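Robot Safety Test Engineer, Renilholm (Jonusbridge site)

Full time, start in December

We build tray-handling arms and the simulation they are tested in. During a run of 2000 simulated picks, the arm kept moving toward the tray floor after a stop command in 5 cases. The same fault then showed up once on the real arm at Drurna. No one was hurt, but the line was shut down and the software was rolled back.
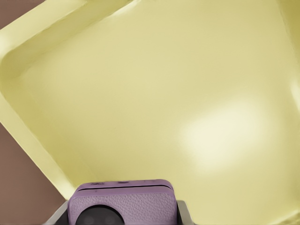 We need someone to find out why it happened and to write the tests that should have caught it. You will report to Oriana Cisternas and work daily with Leandro Urrutia, who runs the simulation side.

You should have:
Experience testing robot arms or similar machines
Good Python
The habit of reading logs to the end — ours are long

Experience with stop circuits is a plus. A degree is not required.

Send a resume and a one-page account of a fault you traced to Violeta Bravo, Renilholm, Room 461, Jonusbridge. Interviews are on site and include a practical test.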